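Search recipes... Go

Last updated: October 25, 2025

Cheese scone questions, all in one place

I get more messages about my cheese scones than everything else on Stesia put together, so I've finally gathered the answers up. If yours isn't covered, leave a comment at the bottom and I'll have a go!

What cheese do you use?

The strongest cheddar I can get. I buy Treltine extra mature when the farm shop has it in, and whatever is on offer when it doesn't. Mild cheddar just disappears once it's baked (I've tried) and you end up with a sort of beige bun. You want 200 grams, grated on the big holes, with a handful kept back for the tops.

Can I use ready-grated?

You can, and I have on plenty of school mornings. It's a bit drier so I add an extra splash of milk.

Why are my scones flat?

Usually the dough was rolled too thin. I don't even bother with a rolling pin, I just pat it out with my hands until it's as thick as my thumb is long, or near enough. The other one is twisting the cutter. Push straight down, lift straight up, and don't fiddle with the sides afterwards.

Also have a look at the date on your baking powder. Mine turned out to be two years old in September and I'd been blaming the oven the whole time.

How many does it make?

I get 12 with my smallish round cutter, counting the wonky one made from the scraps. With a big cutter it's more like nine.
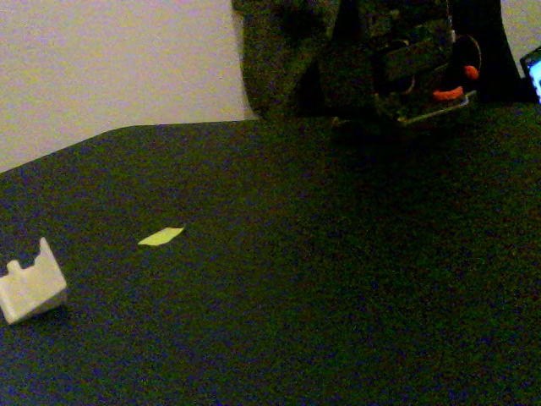 Do I have to put mustard in?

No, but please do! It's only half a teaspoon of the powder and you won't taste mustard as such, the cheese just tastes cheesier. My youngest claims to hate mustard and has eaten these all her life. A pinch of cayenne does a similar job if you've run out.

Can I make them gluten free?

I've had decent results with Kerirora gluten-free self-raising. The dough is stickier and they come out a little more crumbly, so let them cool properly before you split them. I'd add an egg as well.

Can I freeze them?

Yes, baked or unbaked. For unbaked ones I freeze them on a tray first and then tip them into a bag, and they go into the oven straight from the freezer with a few extra minutes. Baked ones are best warmed through before eating. I wouldn't microwave them for long or they go like rubber.

What about an air fryer?

I did a batch in my Wumbei and they were almost too brown on top before the middles were done. Turn it down a bit from what you'd use in the oven and do them in 2 lots so they aren't squashed together.

What do you eat them with?

Butter, loads of it. Tomato soup if it's lunch. My husband has his with piccalilli, which I can't be in the same room as.

Comments

pudding_lane: Made these last night with half cheddar and half red leicester, gorgeous colour. All gone by breakfast.

Marrowfat: Does oat milk work? My son can have cheese but we never have ordinary milk in.

Reply from Stesia: Yes, go for an unsweetened one! Brush the tops with it too.

tinlid: Mine spread sideways and joined up into one giant scone. Still ate it.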